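I nearly didn't go to the Cendholm open day. It was raining, the car park was a bog, and I'd been told there would be a talk about "domestic handling" that lasted as long as a cricket match. But there was free cake, and I've got a soft spot for anything that might one day tidy my lounge, so off I went!

They've turned the old Jamico warehouse into a row of pretend living rooms, and you wander from one to the next with a paper cup of tea. I'd paid £4 for parking, so I was determined to see all of it. The first stop was a very shiny arm from Åberg sorting cutlery (fine, quick, a bit noisy), and then I got to the soft furnishings bit and didn't budge for 20 minutes.

Soft things are hard, apparently. A mug is the same shape every time you pick it up, but a cushion sags and a blanket does whatever it fancies, and the robot has to decide where to grab it all over again each go. The chap running the session told us they'd done 816 practice runs with pillows, blankets and throws before they let the public in. I've been making beds for decades and still can't get a duvet cover on without swearing, so I was on the robot's side from the start.

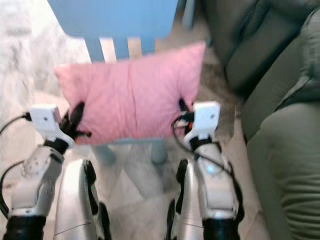
Pink pillow in one, and in the other the pale blue bobbly blanket or pillow on the couch, from the gripper's point of view.

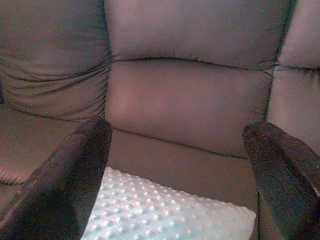 Ramesh Rajput reckoned I was too easily pleased, and said that he'd want to see it manage a fitted sheet before he parted with any money. Fair point, and I did ask. Fitted sheets are "on the list", which got a laugh from the whole row of us.

What surprised me was how gentle it all felt. I'd expected something out of a car factory, all clanking and sparks, and it was more like watching my gran plump things up before visitors came (she was a good deal faster, mind you).

There was a stall at the end for Adness, who do the software side, and I came away with a tote bag and a leaflet I half understood. They're hoping for 400 visitors at the next one, in January. I'll go again if the cake's as good, but I'm taking wellies for that car park.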